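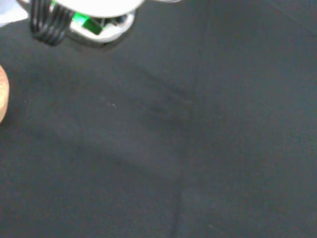 Tolla-users Digest, Vol 2, Issue 3

From: Sem Aerts
To: tolla-users
Date: August 4, 2025
Subject: Re: Pouring demos, glove or leader arm?

Hi Jayson,

I'll take your questions in the order they matter to us and leave your message at the bottom, so people who joined after May can see what you asked.

On glove versus leader arm: we use both, for different parts of the same task. The leader arm (Drester) moves the arm, and the glove (Hendska) does the fingers. We tried doing everything with the glove and a wrist tracker for a while. Reaching was fine. Pouring was bad. When you tilt a vial with your own arm in the air, your elbow moves and your wrist moves and you don't notice, and all of that goes into the recording. With the leader arm on its stand, the operator can rest a forearm on the table and turn from the wrist. The tilt comes out much smoother. The cost is that one person has to wear the glove on the same hand that holds the leader arm, and the cable gets in the way. We run the glove cable up the sleeve and tape it at the elbow.

On your drift question: yes, we see it too. The glove's thumb reading wanders after a long sitting, and then a grip that was closed on the operator's side is a little open on the robot's side. We recalibrate at every change of operator and any time someone has taken the glove off. I don't trust the automatic calibration in Tolla for this. Do the manual one, flat hand, fist, then thumb to each finger, and look at the plot before you accept it.

The task we have been showing is the one you asked about, a small vial poured into a funnel over a flask. Only the last part of it is hard to teach. Picking up the vial gives us very little trouble, and neither does the carry. What goes wrong is how the tilt begins. Most people tip quickly to get the liquid moving and then ease back, the way you would at home, and a policy trained on that will happily copy the quick tip and miss the easing back. We now ask operators to bring the mouth of the vial over the funnel, stop, and only then start to turn. We also ask for a thin stream and nothing faster, even though it makes each demonstration longer.
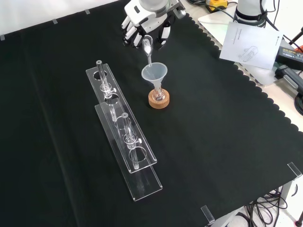

Choosing where the operator looks from took us longer than anything else in the setup. We started with people standing next to the arm, watching the glass directly, and the recordings looked good, but the operators were using depth that the robot's cameras don't have. Then we moved them to a screen, and they began to overshoot. Where we ended up is a screen with the fixed view large and the wrist view small in the corner, and no direct line of sight to the bench. In the fixed view you want the mouth of the vial, the stream and the wide part of the funnel all visible at once with the fingers curled around the glass, and nothing from the rack crossing in front of them. If the operator can see the stream land, the operator can correct it, and those corrections are worth having in the data. If the hand hides it, they guess, and you get a recording of somebody guessing.

The wrist camera is a different matter. For a lot of each recording it sees the black cloth and a piece of the gripper and very little else. I used to think that was a waste of disk and wanted to drop those stretches. I've changed my mind, mostly on the evidence of one comparison. We trained with the wrist stream complete and again with the plain-cloth stretches masked, and the masked version was worse at coming back to the rack after a pour. I can't tell you why. It may be getting something out of the folds and lint, in which case it will fall apart the day we change the cloth, and we should find out. Jayson, if your bench has a harder surface it would be interesting to compare.

Related to that, please fasten the cloth down at the edges. We use small clear clips. A cloth that shifts during a recording gives you a background that moves while the bench doesn't, and that is hard to spot later when you're scrubbing through files at speed.

You asked how many demonstrations. For the pour alone we have 42 that I would train on. We recorded a good many more and threw them out. Our rules for throwing out are simple:

The recording goes if the operator stopped to talk.
It goes if the glove and the arm log disagree by more than a couple of samples at the start of the tilt.
It goes if the vial touched the funnel, unless the operator backed off and tried again, in which case it is kept and tagged as a recovery.
It stays if the pour was ugly and still got where it was going.

That last rule gets argued over here. My view is that if you keep only the prettiest pours, the policy never sees the mouth of the vial slightly off center, and then it has no idea what to do when it arrives there on its own. I would sooner have a few ugly ones with a good ending.

One thing I would do differently. We had two operators for the whole set, and one of them is left-handed and was using the right-hand glove. Her grasps are higher on the vial than the other operator's. For grasping it doesn't seem to matter. For the tilt it does, as the turning point is in a different place, and the model seems to average the two. If I were starting again I would mark a grasp height on the operator's screen and have both of them use it. We are going to re-record part of the set that way when the arm is free.

About Calimlim: we use it for tagging only. The playback is good and you can put start and end marks on each phase with the keyboard. I would not use it to resample. It rounds the timestamps on export and the finger channels end up a little behind the arm. If you resample in Tolla first and then import, you avoid this. Somebody reported it on this list in May and I have not seen a fix.

Settings, as you asked. Leader to follower scaling is 2 to 1 for the pour, so the operator's hand moves twice as far as the robot's, and 1 to 1 for everything else. The switch is on a foot pedal. Don't put it on the glove, people trigger it by accident when they close their fingers. Finger force limit is one notch above the lowest that will hold the glass. We have no force feedback to the operator at all, so I can't help with that part of your message. If anyone else on the list has tried it with glassware, please write.

I can send the phase tags and the calibration script if you want them. The video files are too big for the list, so mail me directly for those.

Sem

-----Original Message-----
From: Jayson Samonte
To: tolla-users
Subject: Pouring demos, glove or leader arm?

Hello all,

We are setting up to record teleoperated demonstrations of simple bench work, mostly moving small glassware and pouring from a vial through a funnel into a flask. The arm and hand are working and we can drive both from Tolla. Before we record a full set I would like to hear from people who have done something like this.

1. Do you use a glove for everything, or a leader arm, or some mix? We have a Hendska glove and can borrow a Drester leader.

2. Our thumb channel drifts. After around half an hour the grip on the robot is looser than the grip on the operator. Is this the glove or is it us?

3. Where does your operator sit, and what do they look at?

4. How many demonstrations did you need for the pour, and what did you throw away?

5. Is Calimlim any good for this, or should we write our own tagging tool?

6. Has anyone used force feedback when holding thin glass? I am worried about crushing a vial while someone is still learning the controls.

If you are willing to share your settings for scaling and finger force I would be grateful. We are running the current Tolla release with no changes.

Thanks,
Jayson

_______________________________________________
tolla-users mailing list
To leave the list, send a message with the word unsubscribe in the subject line.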